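Início Verbetes Glossário Oficinas Sobre Contato

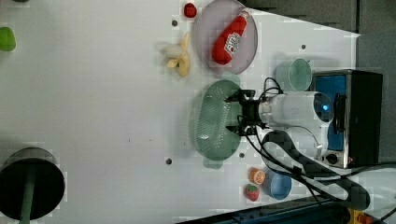
Ensinar um robô pegando no braço dele não é trapaça? Foi o que a Jimel ouviu logo na abertura da primeira oficina, e eu gosto tanto da pergunta que resolvi começar este verbete por ela. A minha resposta é que não, não é trapaça nenhuma! Alguém precisa dizer à máquina o que fazer, e dizer com a mão é muitas vezes mais fácil do que dizer com código.

Ensino por demonstração

O ensino por demonstração (também chamado de aprendizado por demonstração ou por imitação, e em textos mais antigos de programação por demonstração) é o conjunto de métodos em que uma pessoa executa a tarefa com o robô, ou por meio dele, e o sistema guarda os movimentos para depois reproduzi-los ou aprender com eles. Eu trabalho com isso todo dia e ainda acho meio mágico, confesso.

Ensino cinestésico

No ensino cinestésico a pessoa segura o braço e o conduz. Os motores entram num modo em que compensam o próprio peso, as juntas cedem ao empurrão e os encoders registram os ângulos. É o jeito mais intuitivo que conheço: quem nunca viu um robô na vida consegue levar a garra até um prato em poucos minutos. O problema é que o corpo do professor entra na frente das câmeras, e aí a gravação fica cheia de cotovelo. Também cansa, viu, principalmente o ombro.

Teleoperação

Na teleoperação a pessoa fica afastada e comanda o braço por um joystick, um controle de realidade virtual ou um segundo braço menor, que o grande copia (o arranjo líder-seguidor). A imagem sai limpa, só com o robô e os objetos. Em compensação a gente perde o tato -- e sente uma falta danada dele quando a garra vai descendo sobre a borda de uma peça baixa. Nas bancadas do projeto Grustwood, onde passo a maior parte do tempo, a preferência é pela teleoperação, com louça de cores claras, um frasco de ketchup e comidinhas de brinquedo.
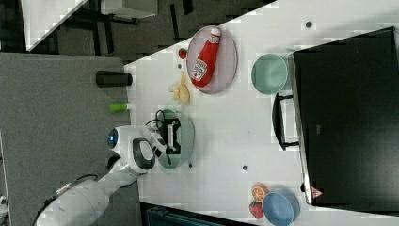 Escolher objetos de cozinha tem lá sua lógica. Um prato oval pede que a garra chegue na orientação certa, coisa que um cubo de madeira quase não cobra, e uma tigela funda muda completamente o ângulo de aproximação. Quem teleopera aprende rápido a desacelerar nos últimos centímetros, e o aprendiz de silício, se tudo correr bem, pega o mesmo costume.

O que se grava

Cada demonstração vira um episódio: posições das juntas, abertura da garra, imagens e, em geral, uma frase curta com a instrução. O acervo do Grustwood tem 1.712 episódios, gravados no formato Ene, que a Flinero mantém e que eu defendo com unhas e dentes (já perdi tarde inteira convertendo arquivo dos outros). Para uma tarefa simples de pegar e colocar costumo pedir 110 demonstrações. Quando os objetos mudam de lugar a cada rodada, subo para 500, e nem sempre basta.

Vale variar. Se o escorredor fica sempre no mesmo canto, o modelo decora o canto e ignora o escorredor -- erro clássico, cometi também. Mexer nas frutas em volta ajuda, assim como trocar a posição do prato e alternar operadores.
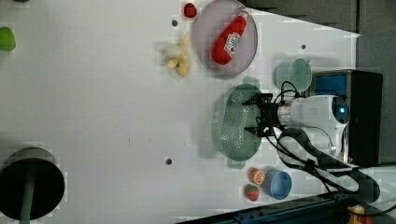 Equipe de verbetes da Flinero
Redação e teleoperação

Limitações

O robô imita inclusive os nossos vícios. Uma hesitação acima da borda, repetida em muitas gravações, reaparece no modelo como uma paradinha sem motivo. Outro ponto delicado são os erros que se acumulam: um desvio pequeno leva o braço a uma posição que nunca apareceu nas demonstrações, e dali em diante ele improvisa mal. Um remédio comum é gravar correções, com o operador assumindo o comando no meio da execução e mostrando como voltar ao caminho.

Comentários (2)

marmita_42: No cinestésico o braço fica leve mesmo ou é modo de dizer? Experimentei um na faculdade e parecia empurrar geladeira.

solda fria: Depende muito do atrito nas juntas. Senti falta de um trecho sobre luvas com sensores, fica a sugestão.

Verbetes relacionados

Arranjo líder-seguidor
Compensação de gravidade
Formato Ene
Garra de dois dedos
Oficinas Jimel: programa de maio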